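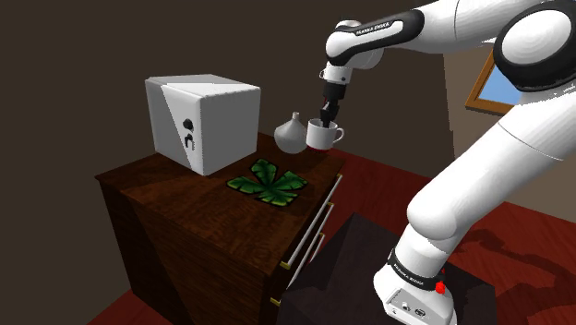 Water hardness and the shared boilers: results from the August survey

Members on the Wakell side of the building have been reporting slow boilers and a chalky film on hot drinks since spring. Over August the facilities group tested the supply at every kitchen point on all floors and opened two of the boilers for inspection. The findings are below, along with the changes to the descaling schedule.

Method

Samples were drawn from the cold tap at 16 kitchen points, first thing in the morning and again at 3 p.m. Each morning sample was taken before flushing, and each afternoon sample after two minutes of running. Hardness was measured by titration, with results given as milligrams per liter of calcium carbonate. Sajib Fakir did the titrations and Menaka Weerasinghe repeated a portion of them blind. Their readings agreed closely enough that we did not rerun any.

Results

The mean across the building was 157 mg/L, which falls in the hard range on the scale most plumbers use. The spread between floors was small. Morning and afternoon figures differed by less than the error of the test kit, so standing time in the pipes is not a factor for hardness. It does affect taste, and anyone who arrives early should still run the tap before filling a kettle.

The Wakell side does not have harder water than the rest of the building. It has older boilers. Both of the units we opened there had scale on the heating element up to the first bend, and one had loose flakes in the bottom of the tank. The thermostat probe on that unit was coated as well. A coated probe reads late, so the boiler overshoots, and the higher temperature deposits scale faster.

The inline cartridge filters were a separate problem. The log shows that the one on the second floor had passed 1,253 gallons since its last change. The rated life for that cartridge at our hardness is 500 gallons. It was still passing water at normal pressure, and flow gave no sign that it was spent. We have stopped using flow as an indicator.

Changes to the schedule

Descaling moves from twice a year to every eight weeks for the Wakell boilers and every 12 weeks for the others. Dindo Cabrera holds the calendar and will post a notice on the door of each kitchen the evening before. The boiler will be off from 7 a.m. until the second rinse has been drained and tested - normally before 10 a.m.

We are using citric acid at five percent by weight, dissolved in warm water and left in the tank for 40 minutes. Vinegar works but the smell stays in the seals. Please do not add tablets or powders of your own to a shared boiler, including ones sold for coffee machines. Some contain sulfamic acid, and we would prefer to have one known chemical in the system at a time.

Cartridges will be changed by metered volume. Each housing now has a small counter on the inlet side, and the reading is to be written on the card beneath the sink when the bin bags are changed.

Kettles and personal machines

Private kettles are outside the schedule. A kettle in daily use on this supply needs descaling every month or so. The descaling sheet in the first floor kitchen gives quantities by kettle size.

Open items

Vilho Eskola is getting a quote for a softener on the rising main. A softener would raise sodium in the drinking water, so the quote includes a bypass line to one unsoftened tap per floor. The alternative is a scale inhibitor from Nosari, which costs less but has no effect on scale already present.

The full table of readings is on the shared drive under Building, Water. Corrections go to Sajib.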